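Ball rolls to one end of the table. Is it the floor or the table?
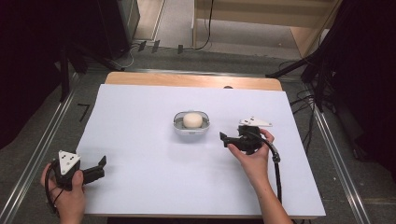

The ball in its dish.

Second-floor apartment in Endgate, older building. I bought a used Skonel table in June and anything round I put on it heads for the window as if it had an appointment. My level says the table is off. My level also says the bathtub is off, the stove is off, and the sidewalk outside is off, so I no longer know who to believe. Do I shim the legs or call the landlord?
posted by oneck_upstairs

Check the level first. Set it down, note the bubble, then turn it end for end on the same spot. If the bubble moves to the other side, the level is lying and your bathtub deserves an apology.
Once you trust it, turn the table halfway around. Slope still goes toward the window? Floor. Slope now goes toward the kitchen? Table. Shim the low legs with plastic shims, not folded cardboard, which squashes flat by the weekend. I needed 3 under one leg and have not thought about it since.
posted by Karpenko352

my whole place slopes. been here 7 years. you get used to it, just don't buy grapes
posted by endgate_lifer

Seconding the turnaround test. I would still tell the landlord if the floor is out, in writing, especially if doors have started sticking. Mine took 5 weeks to answer and then sent a man with a marble.
posted by plumbish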